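Firnik pays people to pick things up, slowly

3 November 2022

CINDDALE – Most people in Cinddale who tell you they work with robots have never met one. They have met the gripper, a gray two-fingered tool that you hold in your hands and point at household objects until the shift ends.

Firnik, which moved into the former Böttcher showroom in October, is using the building to gather examples for a learning system. The plan is simple enough to fit on the recruiting flyer. People do ordinary chores with a gripper in hand, the gripper records what happens, and a computer studies the result in the hope of someday doing the chores itself. The flyer says "no experience needed," and for once that appears to be true. Anyone who has ever put away a spoon is qualified.

The company wants 893 hours of recordings before it starts training in earnest. It has 120. Site lead Tove Vídalín says the pace is fine, though she said it while looking at a wall calendar.

"People come in and want to be good at it," she said. "They do everything in one smooth move, like a magician. We have to ask them to be themselves. If you fumble the lid at home, please fumble the lid for us."

Fumbles are kept, labeled and, by several accounts, treasured. One recording of a man failing to open a bag of rice has been shown at two staff meetings. 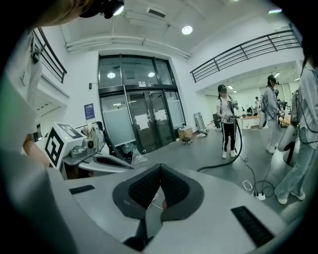
A session on the ground floor at Firnik in Cinddale, with the hand-held grippers in use.

The work is done in shifts of three hours, with a break in the middle and a supply of pretzels that Vídalín describes as a major budget item. Each worker gets a task card. A card might say to move a cup from one place to another, or to fold a towel, or to fold the same towel again with less confidence. There are 200 cards in the current set. The towel ones are unpopular.

Bergþóra Oddsson, a retired bus dispatcher from Totby, has been on the job for 12 shifts and is regarded by her coworkers as a veteran. She said the hardest part is the wrist. The second hardest is explaining the job to her sister, who is under the impression that she repairs vacuum cleaners.

"You get home and you reach for the salt with two fingers," Oddsson said. "My husband passed it to me the other night without a word. He's used to it now."

Asked whether she minded teaching a machine to do chores, she said she had spent thirty years trying to teach her sons and was glad to have a student that took notes.

The town has been polite about its new employer. At last month's public meeting one resident asked if the robots would be loud. Vídalín replied that the system was still at the stage of watching people put cups down. Another resident asked whether it could be taught to clear snow, and got the longest round of applause of the evening. Snow is not among the 200 cards – Vídalín has promised to write the suggestion down.

Firnik is still signing up workers for the winter. Shifts are paid by the hour, parking is behind the building, and applicants should be able to stand for most of a session. Long sleeves are fine. Forms are available at the Cinddale library, next to the tax booklets.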